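4. Laying out the cloth and the object

Before you start this section, the table must be in its final position (section 3). If you move the table later, please do all the steps of this section again.

You need:
- the green cloth, washed and dry
- a soft brush or a lint roller
- a ruler of 38 cm or longer
- removable tape
- the object for the session, for example the orange skull
- a microfiber towel

4.1 Putting the cloth

1. Wipe the table top with a dry towel. Small crumbs under the cloth make bumps and the object does not stand well on them.

2. Unfold the cloth on the table with the hem facing down. If you are two persons, each one holds two corners and you lower it together.

3. Bring one side of the cloth to the edge of the table and make it straight. Begin always with this side. The other sides can be less exact.

4. Smooth the cloth with the flat hand, from the middle to the outside. Do not pull on the corners.

5. Fix the corners from underneath with removable tape. Pieces of 13 cm are enough.

6. Go over the cloth with the brush, in one direction only.

Note: Soft wrinkles are allowed. Sharp folds from storage are not allowed. If they stay after step 4, take the cloth off and iron it on the back side at low temperature.

Caution: Never iron the cloth on the table. The table top can be damaged by the heat.

4.2 Placing the skull

1. Take the skull from its box with clean hands. The surface is glossy and fingerprints are seen easily, mostly on the forehead.

2. Polish it lightly with the microfiber towel. Clean also inside the eye sockets, where the dust collects. A dry cotton swab is good for this.

3. Decide which way the face must look. The session sheet gives this as "left", "right" or "front", always from the place of the operator. For sheet 20 it is "right".

4. Put the skull down on the cloth and let it go slowly. Do not slide it to the position, this will pull the cloth and make new wrinkles. Lift it and put it again.

5. Measure with the ruler from the straight edge of the cloth to the nearest point of the skull. Write this distance on the session sheet.

Note: If the skull rolls to one side, make a very small hollow in the cloth with two fingers and set it there. Do not use putty or glue. The putty leaves a grease mark on the green fabric, and we had to replace one cloth in June for this cause.

Caution: Do not use alcohol or window cleaner on the skull. Use water with one drop of dish soap, then dry it completely before it touches the cloth.

4.3 Light

1. Switch on the ceiling light and wait until it is at full brightness.

2. Look at the skull from the place of the operator. The orange and the yellow parts should be easy to tell apart. If one white spot of reflection covers the eye sockets, turn the skull a few degrees and look again.

3. Repeat step 5 of 4.2 if you have turned it.

For replacement cloths, write to Leen Kanaan at the Govcombe store and give the article number 189. Corrections to this section: Othmane Chiraibi's copy is no longer used, send them to Chiyo Hayashi.
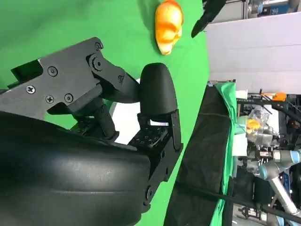 Figure 4. Skull on the green cloth, face to the right.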